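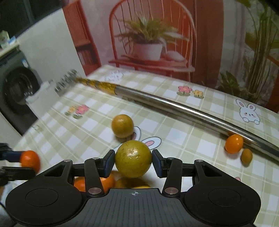 Danylo Lytvynenko spent most of February in the statehouse basement, in the line of people waiting to testify on the school bus idling bill. I caught up with him over the phone on a rainy afternoon, right after his second cup of tea, and he started talking before I'd found my pen. "You know what I learned this year? Which vending machine takes cards," he said. Then we got onto fruit! He has three kids, and one of them had asked him what lawmakers do all day. He told her a bill is like a piece of fruit, round and yellow-green with a few dark specks on the skin, and everyone who picks it up has an opinion on whether it's ripe. I wrote that down because I've tried to explain crossover deadlines to my own nephew and got nowhere.

The bill would make districts keep buses from idling outside schools for more than a couple of minutes. Danylo drove a route in Dornthorpe for 19 years (he still knows every pothole on the hill by the old cannery) and he runs the Dornthorpe parents' group now. They turned in 1,000 signatures on paper. "I wanted them to have to carry the box," he told me.

The first hearing ran long. He'd signed up at 8 in the morning, and there were some 22 people ahead of him, most of them there for a different bill on well permits. He got two minutes.

"I had four pages," he said. "I read the first paragraph and the last one, and I skipped a whole section on diesel that my wife typed up. She's still a little mad."

I asked about Delegate Demchenko, who sponsored the thing and then agreed to an amendment that lets rural districts out until next year. A few people in the group were furious. Danylo was calmer than I expected.

"I called her office and yelled for a bit, sure. Then her aide walked me through the vote count and I could do the math. Roklow County was never going to sign on without it. So do I want a bill with a hole in it, or do I want my box of signatures back?"

He took the hole. The bill cleared the House and then sat in a Senate committee until the session ran out – no vote, no explanation, just a line on the website that stopped changing. He checked it every night before bed anyway.

The group is meeting again over the summer at the Flasetau library, and he wants drivers there this time, current ones, even if they'd rather not give their names. He's also hoping to get Senator hearings moved to the evening, "because who can take off work twice for two minutes?"

I wondered if he'd thought about running for something himself. He laughed so hard he had to put the phone down. When he came back he said his wife had heard the question and was shaking her head at him from the kitchen, and could we please talk about the buses.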